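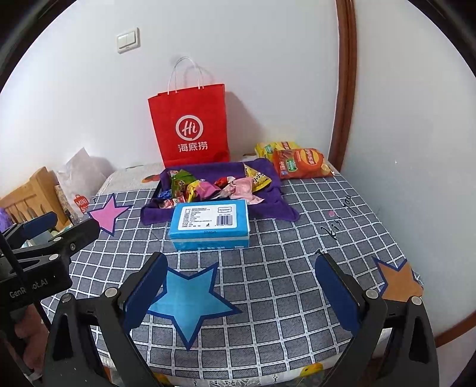
Slide 2 – Why carryout packaging matters

Good morning. On behalf of the Stoston Office of Waste Reduction, I thank the town of Bruninside for hosting us. My colleague Tarek Karaki will take questions at the end.

Paper bags are accepted in the blue cart in all 11 collection districts. Handles may stay on. Bags soiled with grease or soup belong with food scraps – please stress this, as residents ask often.
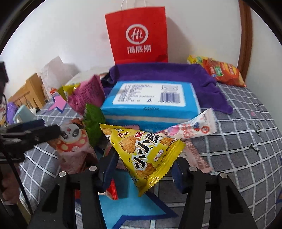 The same rule applies to paper bags from stores. Snack wrappers go in the trash in every district.

Slide 3 – The February trial

Three districts received a second paper pickup each month. Missed collections fell by roughly 12 percent. Pause here for the chart. Hannelore Hellwig has the full tables for anyone who requests them.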